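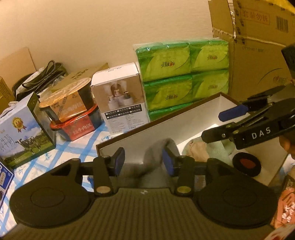 I've had it with folding, and I reckon most of you should give it up too. My mum folded everything, right down to the hankies, and for years I spent a good 90 minutes of every weekend doing the same for stuff that looked exactly as rumpled once I'd worn it. These days the small soft things go in an open box with shiny silvery sides and a dark brown rim, all crumpled in together - beige-pink, pale green, grey, whatever colour comes off the line. It lives near the tissue packs (yes, I stack those, I'm not a complete savage!) and it's my favourite thing in the house.

The shops would love you to disagree. I saw a set of drawer dividers from Lorness last December for nearly $300, and you'd still have to do the folding yourself! Shirts for work, fine, hang them up. Good tablecloths too, I'll give you those. But socks? Chuck them in a box and go sit in the sun for a bit.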